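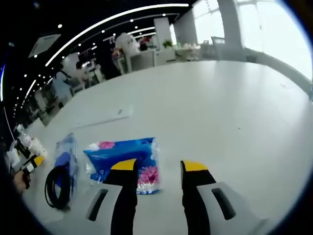

Duyên Hà wrote:
Soft packs are still the worst thing on the list, if you ask me. Are you guys closing on the middle or on one end?

tulov_tim wrote:
Middle, mostly. We tried the end for a whole evening and the pack kept folding over, so half of those takes got tossed. Our club is up to 289 good takes on the tissues and I'm so sick of pink flowers, haha. The bag and cable task is next and I'm kind of dreading it.

gearmouse33 wrote:
I'd do the bag first! Two people, one gripper each, one holds the bag and the other goes for the cable. We did ours that way in July and it went way faster than I expected – even the freshmen got the hang of it.

Duyên Hà wrote:
Faster, sure, but then your takes only make sense for a two-arm setup. The Clavton challenge has a one-arm round too, and that's the one most student teams enter. I'd get the single-hand stuff solid before anything else.

gearmouse33 wrote:
Eh, I don't buy that. The one-arm round is worth fewer points this year, go look at the score sheet. We put all our time into it last season and came in behind a team with 2 members and a borrowed laptop.

tulov_tim wrote:
Wait, is it really worth less? Our advisor told us they were even. Now I have to go reread the whole thing (again).

Also, side question: anyone else getting the yellow tips slipping on shiny plastic? I've been squeezing harder and then the wrapper bunches up.

Duyên Hà wrote:
Squeeze less and come in slower. I know it sounds backwards. Wipe the tips down between sets too, ours pick up a lot of dust.

prulura_kay wrote:
We're at 502 takes across all the objects and I'd say slow beats hard every time. Don't agree about wiping though, we never saw any difference.

gearmouse33 wrote:
Same here on the wiping. Tim, page 4 of the score sheet, bottom table.

tulov_tim wrote:
Found it. Ugh, you're right. Okay, bag and cable tomorrow – I'll post how it goes.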